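Equipment Planning for a Shared Manipulation Station
Student Project Report, Section 3: Procurement and Budget
Prepared by Gwion Meredith, Adel Laboratory

3.1 Purpose

This section sets out the equipment required to move the manipulation station from its present trial condition to regular use by student groups. It covers purchases for the coming academic year and identifies items that may be deferred. Salaries, floor space, and computing time are handled by the department and are not included.

The project was granted an equipment allowance of $1000. A second allowance of $1000 has been requested from the Edwards Fund, and a decision is expected in June. The plan has therefore been written in two stages. Every item in Stage 1 can be bought under the first allowance alone. No order in Stage 2 will be placed until the second allowance is confirmed.

3.2 Present Condition of the Station

The station consists of one arm with a black gripper, working over a glossy white surface with a metal rail along its edge. Markers are kept in a white tray beside the cabinet panel. Two families of task are planned for the year: handling of light packaged goods, and writing with a dry-erase marker. They place different demands on the equipment, and the budget reflects this.

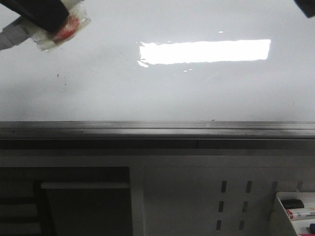
Packaged goods are the more expensive of the two over time. Thin plastic film creases under the fingers, and a bag that has been gripped many times no longer behaves as a new one does. The team proposes to treat bags as consumables and to replace them on a fixed schedule. The supplier Plivum offers clear bags in boxes of 142, and one box is included in Stage 1.

Fingertip pads are also treated as consumables. The current pads came with the gripper and no spare set is held. Any damage to them would stop both task families until a replacement arrived. Two spare sets are listed as the first priority of this plan.

3.3 Lighting

Overhead lighting leaves a bright reflection on the white surface, near the middle of the working area. Three remedies were considered: a matte overlay, a diffuser fitted to the ceiling light, and a change in the position of the light itself. The third would require building work and was set aside. The overlay is the least costly, but it must be tested with dry-erase ink before a full sheet is ordered. A sample has been requested from Kernosum.
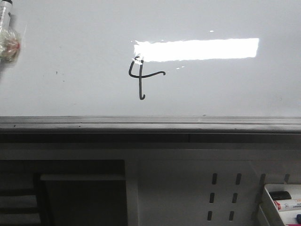
Writing tasks use few materials, though they use them steadily. The plan provides for 24 black markers, two erasers, and one bottle of board cleaner. Colored markers will be drawn from existing department stock. All markers should be of a single model, as differences in barrel width would require the grip settings to be adjusted each time.

A marker holder that keeps each barrel in a known position is included in Stage 2. Until it is available, markers will continue to be kept in the open tray.

3.4 Order of Purchase

Stage 1, first allowance:
Spare fingertip pads, two sets
Clear bags, one box
Black dry-erase markers, erasers, and board cleaner
Matte overlay, if the sample is accepted

Stage 2, second allowance:
Marker holder
Ceiling light diffuser, if the overlay is rejected
Replacement cable set for the arm
Lockable storage for consumables

3.5 Risks

Delivery time is the main risk to Stage 1. The fingertip pads are made to order, and the order should be submitted before any other. Price changes are a smaller concern, as written quotations will be obtained for all items before purchase. Should the second allowance be refused, the cable set will be moved to the next budget year and the remaining Stage 2 items will be withdrawn.

Quotations and order forms will be kept with the station logbook.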